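Bench notebook – pouring kit review
Monday, April 20, 2026

Back on the Umine kit after a fortnight of other people's emergencies, and I'm rather glad to be, because of all the things that have landed on this bench since the New Year it is the one I keep thinking about on the bus home. For anyone picking the notebook up fresh: Umine sell what they call a drinks handling pack, meant to go on top of an arm you already own. You get the software, a set of finger pads, a wrist camera with its mount, a printed guide and a support line. You don't get the arm, the bottle or the cups. Wedell want our opinion before they put it into their own catalogue, and they have asked for the sort of opinion a customer would have after living with it, warts and all.

Setting up first. The guide allows two hours and I took most of the morning, though a good part of that went on me reading the thing properly (I know, I know) and on a hunt for the short hex key, which was in my coat. The calibration routine is lovely. It talks you through in plain sentences, it waits for you, and when you get a step wrong it takes you back only to that step. The old Rocha package used to throw the whole lot away and start again, and I still bear a grudge. Saved the calibration as bench_a_final and then, naturally, had to save another one as bench_a_final2 after I leant on the table.

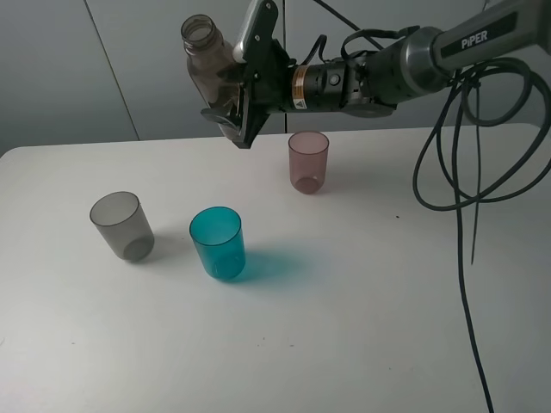 Grip force is the setting I've spent longest on, and I'd like whoever takes the next turn to read this bit twice. Umine give you a slider from soft to firm and a box marked "thin wall", and the two interact in a way the guide skates over. With the box ticked, the top third of the slider does nothing at all. I found that out by feel and then confirmed it in the log. We're running it on the PiPER, with the bottle held up at a tilt over the back of the table and its cap off, and that is just the attitude where a lazy grip will let the body turn in the fingers, so it makes a fair place to judge the setting. I've settled on box ticked, slider a shade under the middle. Please don't move it without writing it down here.

A word on the cables while I'm at it. There's a good deal of loose black cable hanging at the right-hand side, and it reaches down over the back of the table. Umine's guide has a nice drawing of a cable tidied along the forearm with clips, but the clips aren't in the box, and neither are they listed as an extra. Put that on the list for Wedell. I'd happily pay a little more for a pack that came with them. Elero used to do a snap-on sort that fitted nearly everything and I'm fairly sure we've a bag of those in the grey drawers, so I'll have a rummage tomorrow.

Then the cup positions. The software wants to be told where the cups are the first time round, and after that it is meant to find them by itself provided they haven't wandered too far. You can teach it by dragging markers on the screen or by typing numbers in. Dragging is quicker and more fun, and typing is better, and I expect most buyers will drag. Umine say on the box that the pack has been through 1,000 cycles in their own workshop, and I've no reason to doubt it, but they don't say with what sort of cup, or how far apart, or who was standing by. I've written to ask. The support line has been friendly so far and answered my last question inside a day, which in this trade deserves a biscuit.

The wrist camera deserves a section to itself, as it's the part Wedell are keenest on. It's small, it clips in sensibly, and the live view comes up in a side panel that you can park wherever you like. The guide promises that you can "follow the whole task from the wrist". Well – up to a point. Close in, the focus is very soft.

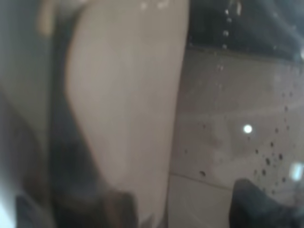
Photo: wrist camera, pouring kit review, bench notebook

What I wanted from that view was a good clear look at whatever is between the fingers, and what I get is a big pale shape with no detail on it and the two dark fingertips down at the bottom, just as blurred. The sharpest things in it are a bright point of light and the little bead-like highlights up in the dark band. I spent a while wondering whether I should be cleaning something, and the guide has one line on wiping the lens, with a dry cloth, and nothing at all about glare. My suggestion to Umine would be a proper page on lighting, and a note of the nearest distance at which they consider the picture usable. For checking that the arm has gone to roughly the right place it does its job. I wouldn't care to read a label with it.

The fixed view, by contrast, has been a pleasure from the start. It uses whatever camera you already have, and the pack simply borrows the feed.
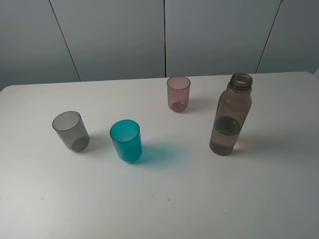 Choosing the cups was left to us, and I'm pleased we went for coloured see-through ones, even though it makes life harder for the software. Anybody can find a solid white mug. Customers in cafés and care homes will have all manner of plastic on the counter, and I'd like us to be able to say something useful about it. The teal one is far and away the easiest to pick out by eye, shadow and all, while the pink one, set back near the far edge, is much quieter and looks small from the camera's side. The brownish bottle is a kind choice too, from my point of view, as you can see the level of the bit of liquid in the bottom of it without picking it up. I'd keep this layout as our standard one and print it out for the wall by the bench.

Odds and ends, before I forget them:

The stop button in the software is on the second page of the menu. It ought to be on every page. This is my one real complaint and I've underlined it in the paper copy.

The licence is for 9 months and then renews by itself. Wedell should make that plain in the catalogue.

The spare finger pads come in a bag of 40, very generous, but the bag doesn't reseal. Mine are in a jam jar, second shelf, lid marked PADS.

The voice prompts can be turned off. Please leave them off, for all our sakes.

My feeling so far is a warm yes with some homework attached. It's a friendly piece of kit, the guide is written by someone who has clearly stood at a bench, and most of what irritates me could be put right with a few clips and an extra page or two. I said as much in my notes to Wedell in March and I haven't changed my mind.

Next turn at the bench: same cups, same places, slider where I left it, and try the typed positions instead of the dragged ones. Save the logs under the date and your initials. And if the second hex key turns up, it lives on the hook.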